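Notes for the whiteboard talk, Zuleica Furtado, Tronembridge staff afternoon

Start slow, let people sit down. Say hi to the Mellex folks at the back.

OK so I have 15 minutes and I want to spend all of them on whiteboards. Yes, really! I've been wiping these things at Vandico for 7 years and I still get asked how I keep them so clean. First thing I do is lay the board down flat on a table. On the wall you only ever look at the middle (I did this for ages).

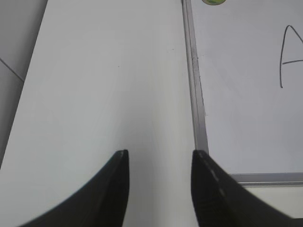

Ask for hands: who wipes in circles? Wait for the laughs. I used to! Now I go top to bottom in long straight strokes, overlapping a little, and I finish along the rails.

Then the big one, edges. Marker dust has to go somewhere, and it loves the groove where the white part meets the metal.

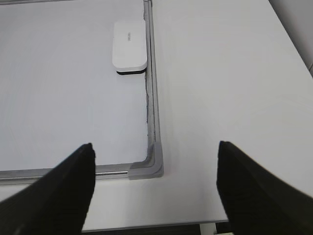

My tool for that is a cotton swab, a barely damp one, and I run it down the groove and toss it when it goes gray. Takes me 5 minutes a board. Don't dig at it with a key, please, I have seen what that does.

Drink some water here.

Last bit is the eraser, and this is where I get a bit bossy. People scrub the board and put a filthy eraser right back on it.
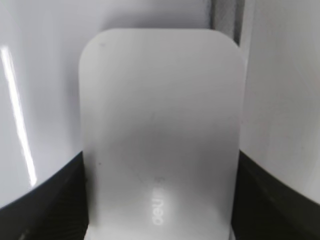

So flip yours over once in a while and look at the wiping side. If it's black, brush it off outside or swap it. Belhaj's team keeps a spare in the drawer and I'm stealing that idea.

Questions, then hand out the swabs.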